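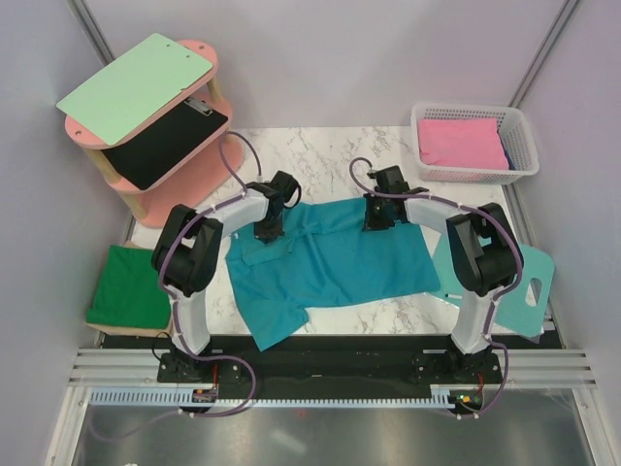
工作记录 2023-04-05
项目:Foncombe 客房门隔声改造,样板门第二轮
记录人:Tài Lò

一、上次遗留

第一轮做完以后有三件事没收尾。门底自动下降条的行程没有定,门框侧的密封条转角处有缝,还有一件是猫眼。猫眼那件 Kenta Hayashi 已经处理了,换成带内盖的,内盖合上以后再贴近听,走廊里的说话声明显闷下去。他把旧的那只留在二号抽屉,标签写了拆自样板门,别当新的装出去。

转角的缝是切角没切准。密封条按四十五度切,切完放了一夜会回缩,第二天再看就露出一条细缝。这次改成整条绕过去,转角处只在背面的基座上开口,不切断唇边。绕过去之后角上会鼓一点,关门时手感偏紧,但缝没有了。鼓的那一点压了几次以后有没有变平,今天还看不出来,等下周。

下降条的行程见后面。

二、背景,写给没参加上次会的人

Foncombe 是老楼改的旅馆,走廊窄,地面在前年换成了硬地板。换地板之前住客很少抱怨噪声,换了以后前台收到的意见里,走廊的拖箱声和别人关门的声音排在最前面。店方一开始想铺回地毯,保洁那边不同意,行李箱轮子带进来的泥水在地毯上很难弄,所以定下来先从门入手。

先做八间,都在电梯那一侧。做完住一段时间看反馈,再决定其余的做不做。Pendside 那家店也在等这个结果,他们的门是另一个尺寸,门扇更薄,不能直接套用这边的做法,Ayane Uchida 会单独列一张对照表。

我们这边负责的范围:门扇四周的密封、门底、闭门器调速、猫眼。门扇本身不换。墙体和卫生间管井的串声不在范围里,店方知道,但现场的人不一定知道,去装的时候要讲清楚,免得装完了说隔壁电视还是听得到。

三、今天做的

上午把样板门重新调平。地坪有坡,铰链侧比锁侧高,下降条落下来以后锁侧先着地,铰链侧悬空。昨天下班前 Daichi Miyazaki 垫了一片薄片,今天量下来还是偏,又换了一片厚一点的。换完以后用纸条法查,从铰链侧到锁侧依次夹纸,关门后轻拉,每一处都有阻力,中间偏松。

中间偏松的原因查了一会儿。下降条是 Boersma 的,铝壳里面一根弹片机构,靠门边的顶杆压进去,把胶条推下来。弹片有两个支点,都靠两端,中段的压力全靠胶条托架自身的刚度。门越宽,中间越软。样板门的宽度还在他们目录给的范围里,只是靠近上限。Boersma 有加中间支点的型号,交货期比普通的长,已经发邮件问了。

行程的调法记一下,上次我们两个人各调各的,调出来不一样:

先把门开到全开,顶杆拧到最外。
关门,看胶条有没有整条着地。没着地就拧出半圈,再关。
着地以后再多拧半圈,停。
开门看胶条有没有完全缩回去,拿手电贴地照,不能蹭地。
最后锁紧顶杆上的小螺母。

第一轮忘了锁小螺母,开关几十次以后顶杆自己退回去了,当时还以为是机构坏了。

拧得过多也不行。下降条压得太紧,闭门器最后一段推不动,门虚掩着,锁舌没进去。旅馆的门虚掩是安全问题,比漏声严重。所以顺序定死:先保证任何角度松手都能自己关上并落锁,再谈密封。Kiyoshi Shimada 要求把这句写进给现场的说明书第一页。

下午测隔声。声源放在走廊侧,离门一米五,麦克风在房间侧,高度按躺在床上时耳朵的位置放。没有标准实验室的条件,两侧房间都不合格,测出来的数只用来做前后对比,不能拿去给店方当指标。这一点上次在汇报里没写明白,店方的人把数抄进了宣传稿,后来又让他们删掉,弄得两边都不高兴。

结果:在 500 Hz 上,改完以后两侧声级差 38 分贝。低频改善很小,门扇本身轻,靠密封补不回来。高频好得多,拖箱轮子的咔哒声主要在高频,所以听感上的变化比数字大。Kenta 站在里面,我在外面拖箱子来回走,他说轮子声还能听见,但要留意才听得出来,说话声只剩嗡嗡的,听不出内容。

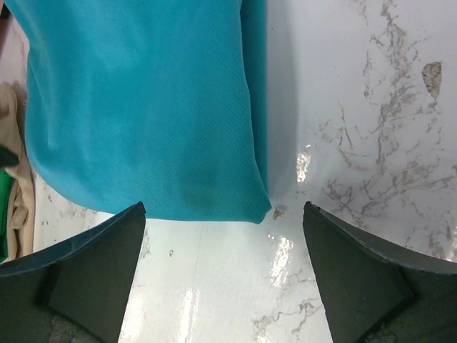 接着把下降条单独拆掉测了一次,再把侧边密封条单独拆掉测了一次,想看哪一处贡献大。拆门底那次数掉得最厉害,说话声一下子就清楚了。拆侧边的影响小一些,可是锁侧那条拆掉以后,锁舌附近漏得很明显,把耳朵靠过去能听出是哪个位置在漏。结论跟预想的一致,预算不够的时候门底优先,其次锁侧,铰链侧最后。

顺便试了 Miyazaki 的主意,在锁体安装孔里塞填充棉。安装孔是老锁留下来的,比现在的锁体大一圈,里面是空的。塞完以后测不出区别,耳朵也分不清。不做,省下来的工时放在转角上。

四、关门声

住客意见里还有一半是关门声。关门声有两部分,一部分是门扇撞门框,一部分是锁舌撞扣板。加了密封条以后第一部分自然轻了,第二部分没变,甚至因为别的声音小了,反而显得突出。

扣板试了三种处理。原装的金属扣板直接撞,声音脆。在扣板斜面贴一层薄毡,声音小了,可是毡子很快会被锁舌刮开,边上已经起毛。第三种是换带塑料衬的扣板,声音最闷,孔位和原来的差一点,要重新开槽。开槽在老门框上有崩边的风险,Foncombe 的门框刷过很多层漆,一凿就整片掉。Uchida 建议做一块过渡板,把新扣板装在过渡板上,外面盖住旧槽,不动门框。她今天画了草图,明天打样。

闭门器的两个调速阀也动了。第一段可以快,住客提着东西进门,门太慢会一直顶在背后,他们会不耐烦用脚推,推多了闭门器就漏油。最后一段要慢,但必须有力。现在调出来的是第一段正常走,最后一段明显减速,锁舌进去的时候只有一声轻响。温度对闭门器影响大,冬天油稠了会更慢,所以现在宁可稍快一点。现场装的时候走廊有暖气,阀门的位置不能照抄样板门,一定要逐扇调。

五、耐久

计数器从上次装上到现在走到 1,746 次。一间客房按每天进出若干次算,还差得远,不过有几处已经看得出变化:

侧边密封条在锁舌高度附近有一段发亮,是锁舌回弹时蹭的。没破。
门底胶条靠铰链侧的端头磨掉一点角,那边门扇运动轨迹短,胶条落得早,有一小段是擦着地下去的。
顶杆端面在门框漆面上压出一个小圆印。需要加一块垫片,Boersma 的包装里本来就带,第一轮没装,袋子里能找到。
闭门器臂的螺钉没有松。

胶条磨角那个,Shimada 的意思是把顶杆装在铰链侧,让下降动作推迟到门几乎关上以后。我查了说明,顶杆本来就应该在铰链侧,我们装的也是铰链侧,问题在于顶杆伸出太长,触发早了。跟前面行程那一条是同一件事,拧多了就早触发。现在按新调法重新来过,把计数器归零,继续跑。旧数写在这里,不再往计数器上累加。

六、清洁

保洁那边问得最多的是门底会不会积东西。下降条缩回去以后,胶条和铝壳之间有一条槽,毛絮和沙子会进去。拿吸尘器扁嘴沿着走一遍就能带出来,前提是门开着、胶条缩着。胶条放下的时候去吸,反而把沙子往里推。

地面湿拖以后马上关门,胶条会粘一层水,下次开门在地上留一道印子,干了看得出来,深色地板更明显。跟店方说的是拖完先敞着门干一会儿。退房后保洁本来也要敞门通风,应该不冲突。

清洁剂试了店里用的那两种,侧边密封条擦完没有发粘发白。含酒精的那种没有试,店里偶尔拿来擦门把手,可能会滴到条上,列进下次。

七、Sosum 表里要改的

Sosum 是大家共用的装配清单,这几行要更新,今天先改,免得下次备料又按旧的来:

侧边密封条长度,每扇加二十厘米,转角改整条绕,不再分段。
门底下降条,先按普通型号备,中间支点型号等回信。
扣板,暂时空着,等过渡板打样。
垫片,每扇一片,注明在下降条包装袋里。
猫眼,带内盖,已确认。
闭门器,沿用旧的,每扇现场检查有没有漏油,漏的单列出来报给店方。

门号那一列有人填的是房间号,有人填的是图纸编号,两套对不上。统一用房间号。图纸编号挪到备注。 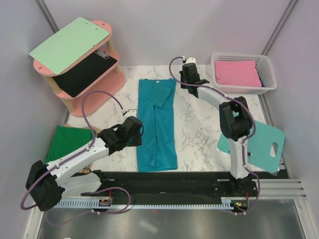 八、和店方通话

下午四点多和 Foncombe 的值班经理通了电话,内容简单记一下。

他们希望五月的客流上来之前装完,留给我们的时间不算宽。房间要分批关,一次最多关两间,关房当天中午以后才能进场,退房和打扫都要等。钻孔类的活放在下午早些时候,晚饭以后不许有噪声。工具和旧件不能放走廊,可以放在布草间外面那个凹进去的地方,晚上要收走。

他们问能不能顺便把门底的缝做到完全不透光。我说关门以后门底可以不透光,侧边转角可能会有一点,取决于老门框直不直。那边的门框我们只抽看过,有几扇上窄下宽,装的时候要逐扇量上中下三处,差得多的要在基座后面垫条。没有答应做到全不透光。

还有一条之前没提过:消防。客房门的缝隙和闭门要求有规定,加装的东西不能影响门的耐火等级。Boersma 的下降条有证书,侧边条的证书是另外一家的,要找出来一起交。Uchida 去年在别的项目里交过同一种侧边条,文件应该还在她那里。没有拿到证书复印件之前不进场,这条写在最前面也行。

九、没想清楚的

门做好以后,房间更密,卫生间排风量会不会变小。老楼客房的补风基本靠门底那条缝,现在门底堵上了,风从哪里进来?今天在样板间开着排风扇关门试了一下,拿一条薄纸贴在风口,开门时吸得住,关门以后纸还在,但贴得没那么紧。样板间的窗有缝,和现场不一样,现场换过窗,比较严。

可能的办法有两个。一个是在窗上加带消声的小补风口,要动窗,费用和审批都麻烦。另一个是门底留一点,隔声退回去一截。哪一个都不理想。Miyazaki 说先去现场挑一间量排风,关门前后各量一次,有数再讨论。我同意。量之前不要跟店方说会有问题,也不要说没问题。

Pendside 那边的门扇薄,密封做得再好可能也到不了这边的水平,Uchida 的意思是他们应该考虑换门扇。对照表里先把重量和厚度两列填上。

十、下一步

Uchida:过渡板打样,找侧边条的证书。
Hayashi:转角鼓起的地方隔天看一次,记有没有变平,用同一把塞尺。
Miyazaki:约现场量排风,顺便多量几扇门框的上中下宽度。
Shimada:现场说明书第一页,松手自闭并落锁的检查方法,配一张手绘示意。
我:跟 Boersma 催中间支点型号的交期,改 Sosum 表,酒精类清洁剂试擦。

声级计的防风罩裂了,用胶带缠着,能用。备用电池只剩一组,领料时带上。

样板门今晚不锁,计数器继续跑,走的时候别断那一路插座。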